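Datasets > Household > Textiles > plovden-wash-log

Search this site Go Advanced

plovden-wash-log: README

September 8, 2026 – by the Erkositz textile desk

What it is

Wash diary entries from homes in Plovden. One row per item per wash. Bed linen mostly, then T-shirts, towels, a few curtains. 2000 rows, 13 columns, one CSV, UTF-8, semicolon separated (sorry, spreadsheet export, will change at some point).

People filled in a paper card next to the machine. Cards got typed up at Erkositz over July. Typing was fast so expect some odd spellings in the notes column. Left as is.

Columns you'll want first

item_id – stays with the same item for the whole diary
item_type – sheet, pillowcase, mattress_cover, tshirt, towel, curtain, other
fiber – off the care label, "unk" if label is gone or washed blank
temp_c – what the dial was set to, not what the water reached
spin – rpm, empty for hand wash
dry_method – line, rack, tumble, radiator
len_before, len_after – cm, measured flat
notes – free text, whatever they felt like writing

The rest is explained in columns.txt, same folder.
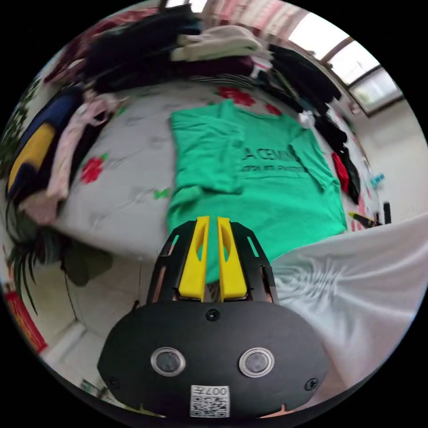 Measuring. Item laid flat, smoothed by hand, not stretched. Tape from the collar seam down to the hem for shirts. For sheets the long edge, hem to hem. Fitted sheets are a pain, elastic pulls everything in, so those have len fields empty and a flag in fitted (1/0). Please don't fill them in with averages and then tell us cotton doesn't shrink.

Measure after drying. A handful of people measured wet, those rows have wet_measure = 1. Drop them unless you need them.

Mattress covers

Added in version 2. Fewer of these than anything else, most homes wash them a couple of times a year at best. Quilted ones lose length unevenly, the filling bunches and the edge goes wavy. Only the long side was taken. Thickness was never measured, we asked too late.

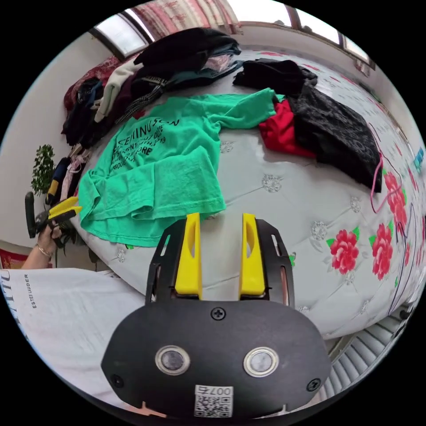

One reader of the version 1 card wrote that the long side alone is no good for quilted covers, theirs came out fine in length and then wouldn't reach across the bed, and could we please add a width column before anybody buys a new one off these numbers. Fair. Width is on the card for the next round. Not in this file.

Printed fabric

There's a print column, yes/no. Doesnt say how the print was made, so pigment print and dyed-through are lumped together. Fading is a self-score from 0 to 10, done in daylight, compared with the inside of a seam or hem. Scores are one person's eye. Compare within a home, don't compare between homes.

Dark reds seem to get harsher scores than greens at the same temp. Could be the dye, could be that people look harder at red. No idea yet.
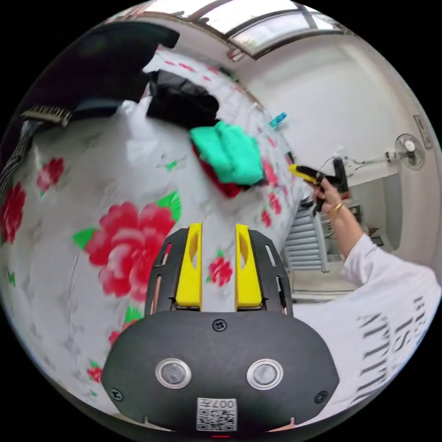 Known problems

- detergent is a mess. Brand, "the blue one", "same as last time". Use powder_liquid instead, that one is clean.
- temp_c of 0 means cold wash, not missing. Missing is empty.
- Zoltov street homes share a laundry room and the dial there is worn, temps from that block are guesses. block = Z.
- duplicates where a card was typed twice – about 13 left that we couldn't settle.
- no winter rows at all, so line drying is way over-represented.
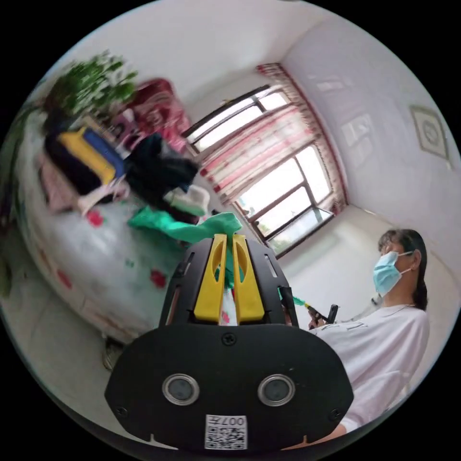 Use

Fine for teaching, cleaning practice, rough shrinkage by fiber and temp. Not fine for rating detergents or for saying anything on machine brands, we didn't record the machine.

No names or house numbers in the file. The notes column was read through once and a few family details taken out, replaced with [cut]. If you spot more, tell us and don't repost it.

License and credit

CC BY 4.0. Credit "Plovden wash log, Erkositz". The Mondal folder holds an older copy with commas in place of semicolons and the fade scores shifted by one row. Dont use that one.

Changes

v2 – mattress covers added, wet_measure flag added, block column added, temp typos fixed where the paper card was still around
v1 – first upload, sheets and shirts only

Bugs go in the issue tracker, with the item_id and the row number please.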